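플릴라리 외전 발표, 이번에도 박수는 나중에 치겠다

2025-06-16 | 글쓴이: 말풍선밖

파너(Parner)가 또 외전을 낸다고 한다. 제목은 《빌레이(Belay)》. 《플릴라리(Plillari)》 본편이 끝나고 나서 한참 뒤의 세계를 다루고, 이미 죽은 것으로 처리된 등대지기가 주인공이라고. 발표문에는 "전혀 새로운 이야기"라는 말이 두 번 나온다. 죽은 인물을 다시 불러내서 쓰는 새로운 이야기라니, 나는 이 문장을 읽고 커피부터 한 잔 더 탔다.

먼저 밝혀 두자면 나는 플릴라리를 좋아했다. 과거형이다. 37화의 항구 장면은 지금도 가끔 꺼내 본다. 대사가 한 줄도 없는데 누가 누구를 버리고 떠나는지 다 보였다. 그런 만화였다. 그러다 본편이 끝나고, 끝난 지 몇 달 되지도 않아 프리퀄이 나오고, 프리퀄의 조연 이야기가 나오고, 그 조연의 고향 마을 이야기가 나왔다. 다 샀다. 다 읽었다. 기억나는 장면은 하나도 없다.

그래서 이번 발표를 보면서도 설레기 전에 의심부터 한다. 성격이 꼬여서 그런 면도 있겠지만, 파너가 그동안 독자를 이렇게 훈련시킨 탓이 더 크다고 본다.

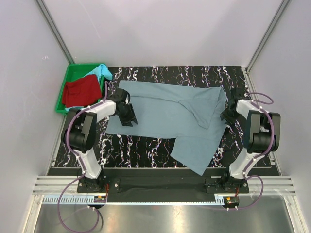 발표 방식부터가 마음에 안 든다. 2월에 로드비(Lodby) 앱에 검은 바탕에 밧줄 하나만 그려진 그림이 올라왔고, 설명은 없었다. 댓글창은 난리가 났다. 등대지기다, 아니다 선장이다, 밧줄 매듭이 본편 초반에 나온 그 매듭이다. 나도 한 시간쯤 예전 회차를 뒤졌으니 남 말 할 처지는 아니다. 그런데 넉 달을 끌고 나온 정보가 제목, 주인공, "어두운 미래"라는 배경, 그리고 사전 예약 버튼이다. 줄거리는 없다. 연재 주기도 없다. 완결까지 몇 화인지도 없다. 예약 버튼만 아주 크고 선명하다.

어두운 미래라는 설정도 그렇다. 요즘 오래된 시리즈가 힘이 빠지면 꼭 그리로 간다. 영웅은 늙거나 죽었고, 도시는 무너졌고, 남은 사람들은 먼지 묻은 옷을 입고 서로를 못 믿는다. 잘 쓰면 물론 좋다. 늙은 주인공에게는 젊은 주인공에게 없는 후회가 있고, 후회만큼 만화에 잘 어울리는 재료도 드물다. 문제는 이 설정이 작가에게 너무 편하다는 점이다. 본편에서 못 푼 떡밥은 "전쟁 때 다 사라졌다" 한마디로 정리된다. 설정 충돌이 생기면 "다른 시간대"라고 하면 된다. 플릴라리 본편에 남은 구멍이 몇 개인데, 그걸 전부 폐허 밑에 묻고 갈 생각이라면 나는 그걸 이야기라고 부르기 싫다. 대청소라고 부르겠다.

미리 보기도 읽었다. 27쪽짜리다. 800원을 받는다. 미리 보기에 돈을 받는다는 발상은 누가 했는지 모르겠는데, 낸 사람이 여기 있으니 뭐라 더 할 말이 없다. 환불은 안 된다고 결제창에 작은 글씨로 적혀 있었다.

내용은 이렇다. 등대지기가 눈을 뜬다. 걷는다. 계속 걷는다. 무너진 방파제가 나오고, 누군가 멀리서 지켜본다. 끝. 분위기는 있다. 색도 차분하게 잘 눌렀고, 바다를 일부러 안 보여 주고 소리 글자만 깔아 둔 연출은 솔직히 좋았다. 본편 초반에 느꼈던 그 답답하고 습한 공기가 잠깐 돌아온 것 같았다. 그래서 더 약이 오른다. 할 줄 알면서 왜 그동안 안 했나.

독백은 여전히 많다. "나는 죽었어야 했다." "바다는 대답하지 않았다." "그날 이후로 시간은 흐르지 않았다." 세 쪽 연속으로 이런다. 항구 장면을 대사 없이 밀어붙이던 그 만화 맞나 싶다. 주인공이 자기 처지를 이렇게 열심히 설명해 주면 독자는 할 일이 없어진다. 앞뒤 컷만으로 충분히 알 수 있는 내용이라 독백 칸을 손으로 가리고 다시 읽어 봤는데, 그쪽이 훨씬 나았다.
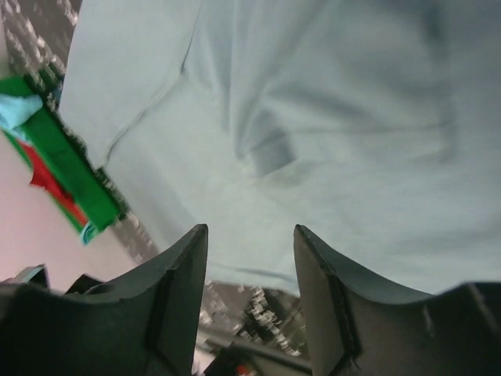 작화 얘기를 안 할 수 없다. 발표문은 "한층 섬세해진 그림"을 내세우는데, 나는 등대지기의 외투에서 바로 걸렸다. 얼굴과 손은 공을 들였으면서 옷은 몸통에 선을 몇 줄 그어 놓고 주름이라고 우긴다. 천이 접히는 데는 순서가 있다. 위 사진 속 청회색 천만 해도 가운데는 뭉치면서 어둡게 푹 꺼지고, 그 둘레는 밝고 둥글게 솟아 있다. 왼쪽의 가는 박음질 선도 곧지 않고 천을 따라 휘어 내려간다. 등대지기의 외투에는 그런 움푹한 데가 없다. 팔을 들어도, 주저앉아도 솔기가 자로 댄 듯 반듯하다. 밤바람 맞으며 폐허를 걷는다는 사람의 옷이 다림판에서 방금 내려온 것 같으면 나는 그 폐허를 못 믿겠다. 본편 초기의 그림은 거칠어도 옷에 무게가 있었다. 선장이 외투를 벗어 의자에 던지는 컷, 아는 사람은 다 알 거다.

물론 미리 보기는 미리 보기다. 정식 연재에서 손볼 수도 있다. 그런데 보통은 제일 자신 있는 부분을 미리 보기로 내놓지 않나? 주간 연재 일정에 들어가면 지금보다 시간이 더 생길 리도 없고.

로드비 독점이라는 점도 걸린다. 본편은 종이책으로도 모을 수 있었는데 이번 건 단행본 계획이 "추후 안내"다. 고향 마을 외전 때도 추후 안내였고, 아직도 안내가 없다. 책장에 꽂아 둔 본편 옆자리를 비워 놓은 내가 바보 같아서 얼마 전에 거기다 요리책을 꽂았다. 앱에서만 볼 수 있는 만화는 앱이 문을 닫는 날 같이 사라진다. 예전에 쓰던 다른 앱에서 한번 당해 봐서 안다. 구매 목록은 남았는데 눌러도 열리지 않는 화면을 한참 쳐다보고 있으면 기분이 묘하다.

기대하는 부분이 아예 없지는 않다. 등대지기는 본편에서 가장 아깝게 퇴장한 인물이다. 왜 그날 불을 껐는지 끝까지 안 나왔다. 빌레이가 그 질문 하나만 제대로 붙들고 짧게 끝내 준다면, 이 글을 지우지는 않더라도 밑에 사과문 정도는 덧붙일 생각이 있다. 반대로 첫 4화 안에 본편 인기 캐릭터가 망토를 두르고 줄줄이 등장하면 나는 거기서 내린다. 멀리서 지켜보던 그 실루엣이 벌써 좀 불안하다. 머리 모양이 너무 익숙하다.

사전 예약은 안 했다. 예약 선물이라는 게 프로필 테두리였다. 첫 화가 올라오면 읽고 나서 다시 쓰겠다.

댓글 5

밧줄매듭
실루엣 저도 선장이라고 봅니다. 어깨에 걸친 게 딱 그 외투예요. 근데 선장이면 저는 좋은데요 ㅋㅋ

심해어
미리 보기 결제한 사람 여기 하나 더 있습니다... 독백 가리고 읽기 해 봤는데 진짜 낫네요. 특히 방파제 장면.

지나가던독자
옷 주름까지 따지는 건 좀 너무한 것 같아요. 주간 연재 작가들 건강도 생각해 주세요. 저는 얼굴만 안 무너지면 됩니다.

말풍선밖
@지나가던독자 작가 건강 얘기는 동의합니다. 그래서 외전을 이렇게 쉬지 않고 찍어 내는 쪽이 더 문제라고 생각하고요. 주름은 그래도 양보 못 하겠습니다.

종이책파
고향 마을 외전 단행본 고객센터에 문의해 봤는데 답변이 "추후 안내 예정"이었어요. 저도 그 자리에 다른 책 꽂으렵니다.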